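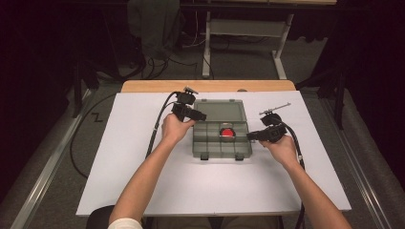 Cahier d'atelier, 2022-01-30

Objet : comparaison des lots 237 et 238, suite. Reprise de la question laissée ouverte à la page précédente : la différence d'acidité notée par Anselmo vient-elle du café vert ou de la fin de cuisson ?

Rappel des conditions. Les deux lots sortent du même arrivage Araújo, même sac, prélevés au même niveau après brassage. Charge identique au gramme près. Préchauffage identique d'après la sonde tambour. Le 237 a été torréfié en premier, le 238 à la suite, sans arrêt du brûleur. Température de sortie visée : 198 °C à la sonde grains pour les deux. Atteinte pour le 237. Pour le 238, la courbe enregistrée donne également 198, mais le premier crack est noté à la main nettement plus tôt que sur le 237, d'où un développement plus long à température finale égale. La sortie ne suffit donc pas à déclarer les deux lots équivalents. À inscrire dans la procédure, ce point revient à chaque série.

Causes possibles, par ordre de vraisemblance :
inertie du tambour (deuxième lot enchaîné sans palier de stabilisation) ;
encrassement du collecteur de pellicules, non vidé entre les deux ;
note manuelle du crack prise par deux personnes différentes.

La troisième me gêne le plus. Rosario note le crack au premier claquement isolé, Anselmo attend une série continue. Les deux conventions se défendent, mais on ne peut pas les mélanger dans la même colonne. À partir de maintenant : début du crack = troisième claquement distinct. La convention figure en tête de la feuille de cuisson et l'initiale de l'observateur devient obligatoire.

Mesures sur grains torréfiés
Perte de masse : 238 supérieur à 237, dans le sens attendu pour un développement plus long. Écart petit mais répété sur les trois pesées. Balance vérifiée avec la masse étalon avant et après, pas de dérive.
Couleur en grains : écart non exploitable, dans la dispersion de l'appareil.
Couleur sur mouture : 238 plus sombre. La mouture a été tamisée avant lecture, sinon les fines tirent la valeur.
Densité apparente : mesurée une seule fois, éprouvette tassée par erreur pour le 237. Valeur rayée, à refaire.

Remarque sur la mouture. Le moulin garde de la matière d'un passage à l'autre. Purge faite avec une petite quantité du lot suivant, jetée. Il faut le même volume de purge partout, y compris quand on repasse un lot déjà moulu, ce qui n'a pas été le cas au deuxième tour. Les lectures de ce deuxième tour sont gardées dans le tableau mais marquées d'un astérisque.

Test triangulaire
Trois tasses par dégustateur, dont deux identiques, désigner celle qui diffère. Codes à trois chiffres tirés au sort, les six ordres de présentation alternés. Lumière rouge, tasses couvertes. Liste des inscrits exportée de Pretix, réponses saisies dans Tastenow. Après retrait des fiches incomplètes, il reste 86 réponses. Le compte n'étant pas multiple de six, les ordres ne sont pas parfaitement équilibrés ; j'ai vérifié que l'excédent ne tombe pas toujours du même côté.

Résultat passé dans Statby, loi binomiale, probabilité de succès au hasard d'un tiers, test unilatéral à cinq pour cent. Le nombre de bonnes réponses est au-dessus du hasard mais sous le seuil. On ne peut pas conclure à une différence perceptible. On ne peut pas non plus conclure à la similitude : le test n'a pas été dimensionné pour cela, il aurait fallu fixer d'avance la proportion de discriminants tolérée et le risque bêta. Éviter la formule « pas de différence » dans la fiche de lot. Écrire « différence non démontrée ».

Les commentaires libres ont été lus après le calcul. Parmi les bonnes réponses, le mot « amer » est accolé au 238 plus souvent qu'au 237, et « citron » presque seulement au 237. C'est cohérent avec la perte de masse et la couleur sur mouture. Je le note sans lui donner plus de poids, les commentaires des mauvaises réponses étant tout aussi affirmatifs.

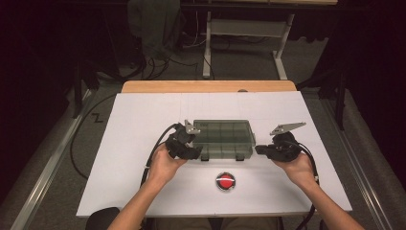 Atelier Torréfaction et analyse sensorielle – cahier commun

Température de service. Les premières tasses de chaque tournée ont attendu plus longtemps que les dernières. Avec un plateau complet, l'écart entre la première et la dernière tasse versée se mesure facilement au thermomètre. L'acidité perçue bouge avec le refroidissement, on ajoute donc du bruit là où on cherche un effet faible. Proposition : verser par triplet complet, couvrir, servir, puis passer au triplet suivant. Plus lent. Anselmo pense que le service ne suivra pas à deux personnes. À essayer à blanc avec de l'eau chaude avant de décider.

Eau. Minéralisation non relevée le jour du test, la cartouche avait été changée la veille. Oubli de ma part. Conductivité à noter désormais au début et à la fin de chaque session, même si la cartouche est récente. Les deux lots ayant été infusés avec la même eau, la comparaison interne tient ; c'est le rapprochement avec la série précédente qui devient douteux.

Infusion. Ratio et durée conformes à la feuille. La croûte a été cassée dans l'ordre du versement pour toutes les tasses sauf une rangée, prise à rebours. Rangée identifiée, fiches correspondantes repérées dans Tastenow par le champ remarque. Calcul refait sans ces fiches : même conclusion.

Discussion avec Rosario sur la suite. Il propose de recuire les deux profils en inversant l'ordre, 238 d'abord. Si l'écart de crack suit la position dans la série, c'est l'inertie ; s'il suit le profil, c'est la consigne de gaz. D'accord sur le principe, avec deux ajouts : collecteur vidé entre chaque lot, et un lot de chauffe sacrifié en tête pour que le premier lot utile ne parte pas d'un tambour froid à cœur. Reste de vert Araújo suffisant pour une inversion complète, pas pour deux. Humidité du vert à contrôler avant, le sac ayant été ouvert plusieurs fois.

Panel public en mars. Si l'inversion donne un résultat net, on présente les deux lots. Sinon on garde le 237 seul et on change de question. Il faudra dans les deux cas ouvrir les inscriptions plus tôt et demander la consigne habituelle (pas de parfum, pas de café dans l'heure qui précède) dès la confirmation. Des personnes sont arrivées sans l'avoir lue.

À faire
Refaire la densité apparente du 237, éprouvette non tassée, trois répétitions.
Mettre à jour la feuille de cuisson (convention du crack, initiale, collecteur). Rosario.
Essai à blanc du service par triplet. Anselmo.
Calculer l'effectif nécessaire pour un vrai test de similitude, avec la proportion tolérée décidée à trois avant le calcul.
Recopier les courbes des deux lots sur une même échelle de temps, origine au point bas et pas au chargement.

Échantillons témoins des deux lots sous vide, étiquetés, étagère du bas du congélateur. Ne pas ouvrir avant l'inversion.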